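Werkley Fix-It Mornings: your questions answered

What is it?
A repair morning at the old Minja hall, once a month, nine until noon. You bring something broken, sit down with one of our fixers and work on it together. We've had 884 items through the door so far and we still get excited when a toaster pops!

What can I bring?
Lamps, radios, toys, zippers, kitchen gadgets, bikes (small jobs only). No microwaves, please, and nothing with a gas connection.

Do I need to bring parts?
If you know what you need, yes. We keep common fuses, plugs and switches, and Danica Janevski can usually tell you where to order the rest. Small pieces get sorted into trays before we start, so nothing rolls off and disappears.
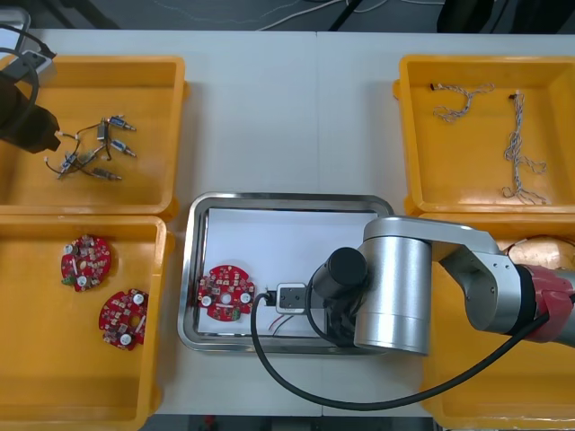 Does it cost anything?
Nope! There's a jar by the door, and it pays for tea and solder.

Can I just drop my item off?
We'd much rather you stayed. Half the fun is seeing inside the thing — and next time you might not need us.

I've never held a screwdriver. Is that OK?
More than OK. Noémi Vörös runs a beginners' table with six seats, and her wiring lesson is a joy. You'll learn to strip a wire, twist a pair neatly and tell a good joint from a bad one.

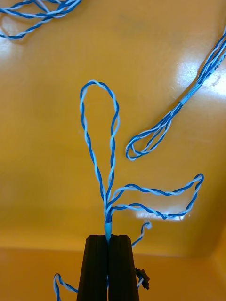 Kids from ten up are welcome at her table too, as long as a grown-up stays with them. Seats go fast in January, when all the holiday toys come in, so write to us early.

How long will my repair take?
Most are done in 40 minutes. Sewing can run longer.

Comments

Mingxuan Mao: Do you take sewing machines? Mine is heavy, is there a ramp?

Vanderleia Portela: Yes to both, use the side entrance on Grurnotmont.

Xiaoyan R.: My 57-year-old radio plays again!! Thank you all

Contact: ask at the hall desk | © Werkley Fix-It Mornings | Back to top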